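The Toltholm girls were 8 points down at the half, and the man on Flivgate Radio said they were right where they wanted to be.

Aarti Garg turned the volume down a notch. She'd kept the scorebook for Toltholm summer league for long enough to know where they wanted to be, and it was ahead. She had the radio going under the scorer's table because the league insisted that the book and the broadcast agree, and they never did.

"He's got Lò with fourteen," she told the clock operator. "She's got eleven."

"He likes her," the clock operator said.

"I like her too. She's got eleven."

The visitors were from Drullik, up the valley, and they had come with a pep band in July. Aarti didn't trust a pep band in July. She didn't trust the new coach either, who had been hired in the spring on the strength of a slide show. Culture, he'd said to the parents in the cafeteria. Pace. He'd said the girls would run teams off the floor by the third quarter, and the parents had nodded and gone home and bought him a whistle with his name on it.

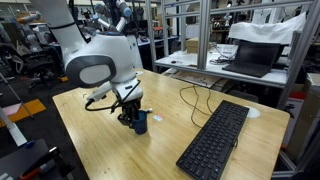 The cup and the arm, set up on the table.

So she watched the third quarter with some interest. Toltholm ran, all right. They ran up the floor and threw the ball to a girl in the wrong shirt, and then they ran back. Drullik's point guard walked the ball across half court every single time like she was carrying soup. With two minutes left in the quarter the lead was up to thirteen and the coach was clapping.

"That's the pace we talked about," said the radio. "You can feel this crowd starting to believe."

Aarti looked at the crowd. A man in the second row was eating a sandwich over his shirt. The gym held 405 and the broadcast had already called it a full house, though the whole top of the bleachers on the visitors' side was coats and trombone cases.

She wrote down a foul. She wrote down another one, same girl.

"That's three on her," she said, and held up her fingers for the referee, who looked at them as if they were a matter of opinion.

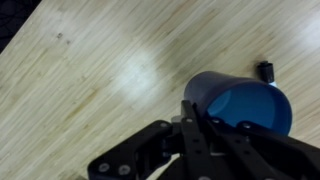 SUMMER LEAGUE STORIES

The fourth quarter started with Lò on the bench, and that was when Toltholm got better. Aarti didn't have a theory. The coach would have one by breakfast. The girls just quit running. They stood around the arc and passed until somebody from Drullik got bored, and then they threw it inside to the tall sophomore, who missed, got her own miss, and put it back. They did this four times. It was awful to look at and it worked.

"Lò heating up now," said the radio.

"She's sitting down," Aarti said to the radio.

With a minute to go it was a 3 point game. The coach sent Lò back in, and she came past the table pulling at her waistband.

"How many have I got?" she said.

"Eleven."

"My dad texted me fourteen."

"Your dad's listening to the radio."

Lò thought about that. She seemed to be deciding who was more likely to be wrong, and Aarti, who had a pencil behind each ear, could see it wasn't going her way.

She hit one from the corner with her feet on the line, or near the line. The near referee put up two fingers. The far referee put up three. The pep band stopped in the middle of something. Both of them jogged over and stood in front of the table, and the older one bent down to her.

"What've you got?"

"I've got whatever you tell me," Aarti said. "Where were her feet?"

They looked at each other. Under the table the man from Flivgate was shouting that it was tied, folks, it was all tied up in Toltholm, and he had never seen anything like it in 300 games behind the microphone.

"Two," said the older one, finally.

She wrote a two. Drullik's guard walked the ball up, got fouled, made both, and that was the game. The coach shook hands down the line and told every parent who would stand still that you couldn't teach a fourth quarter like that. Aarti agreed with him there.

She added the columns up and then added them again. Thirteen for Lò. On the radio it was seventeen, and she was the player of the game.

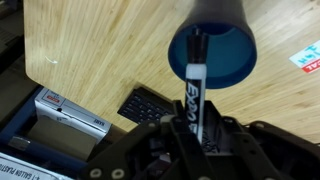 Does the scorebook or the broadcast count as the official record in a summer league game?
The scorebook does. Once the referee has signed it, the totals in the home book stand, whatever was said on the air.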